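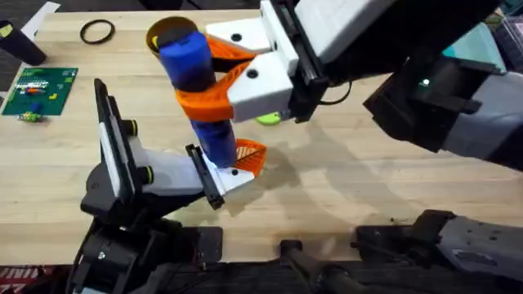
Two-arm bench cell for a small shop: what should I budget besides the arms?

Posted in Equipment and Purchasing

We're a small repair and test shop in Ulham and I have to put together an equipment request by March. The plan is a bench cell with two arms facing into the same work area, so that one can hold a cylindrical part while the other works on it from the other side. The parts are light and none of them is bigger than a drink bottle.

I have two quotes for the arms. One is from Grarberg and one is from Charvát, and they are close enough that price won't decide it. What I can't get a feel for is everything else. The Grarberg quote has a line for "end effector package" at 857 dollars per arm and doesn't say what is in the package. The Charvát quote has no grippers at all. Neither one mentions a table.

My total for everything except the arms is 3306 dollars. Is that realistic? And should I pay for soft fingers or start with plain ones? I would like to ask for the money once and not go back in the summer.

benchside_ulham

It can be done for 3306 but you will have to be careful. If you take the Grarberg package on both arms, that is 1714 gone, and you have 1592 left for the table, mounts, cables, fixtures and spares. Ask them in writing what the package includes. When I bought from them it was the gripper body and one set of plain fingers. The mounting bracket was separate, and so was the cable.

On fingers, I would budget for both kinds. Plain flat fingers are fine on a part with a flat edge or a tab to pinch. On a smooth round body you have to squeeze harder than you want to. The fin-ray type bends around the part and you get away with less force. If you have a 3D printer you can make your own, and then the cost is a spool of flexible filament and some evenings. We keep a drawer of them in two sizes.

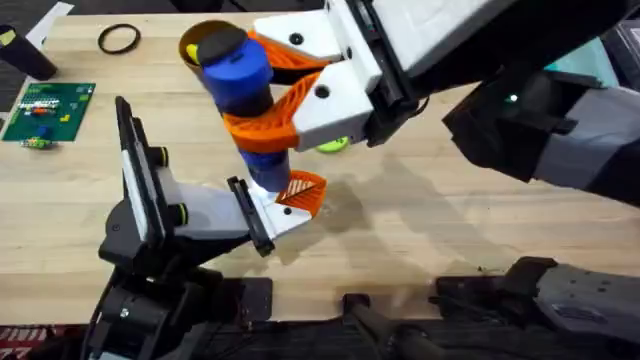 Fin-ray fingers on a round part, second arm coming in from below.

The table matters more than people expect. Ours is butcher block and it takes clamps well at the front edge. Don't buy a light folding table. When both arms move at once a light table moves too, and you will spend a week thinking your calibration is bad. Before you order, measure how much of the front edge you need for the mounts and leave a gap between them for a person to reach in.

What I would put on the request, apart from the arms:

Grippers, 2
Plain fingers, one set per gripper and one spare set
Soft fingers, one set per gripper and one spare set
Solid table
Clamps and mounting plates
Spare wrist cables, one per arm
Emergency stop within reach of the operator
Screws in the sizes the grippers use, more than you think

Put the spare cables on the first order. A cable that hangs in a loop at the wrist catches on things sooner or later, and ours took a month to arrive.

torque_and_tape

Just get the Charvát. Support answers the phone.

mill_lane_tech

I agree with most of the long answer above, but I'd take the grippers from somewhere else. We bought ours from Grerumard, and the bolt pattern needed an adapter plate, which was 80 dollars for each arm. Even with the plates it came in under the package price you were quoted. Check the bolt pattern for your model before you copy this. They have changed it at least once.

Two things I would add to the list. First, money for practice parts. You will drop and crush some while you are setting grip force, and you don't want those to be customer parts. Print stand-ins at the same diameter if you can. Second, check the reach of both arms on paper. Draw the two bases on a sheet the size of your table and mark where each gripper can get to with the wrist at the angle you need. The part where they overlap is your real work area, and it is a lot smaller than the brochure suggests. We ended up moving our bases closer together after everything was bolted down, and had to drill the plates again.

If your purchasing people allow a contingency line, use it. If they don't, round up the clamps and plates. That is where ours went over.

benchside_ulham

Thanks, this helps. I've written to Grarberg to ask about the bracket and the cable. I'm going to list both kinds of fingers and drop the second monitor I had in there. I'll do the drawing of the bases before I send anything in.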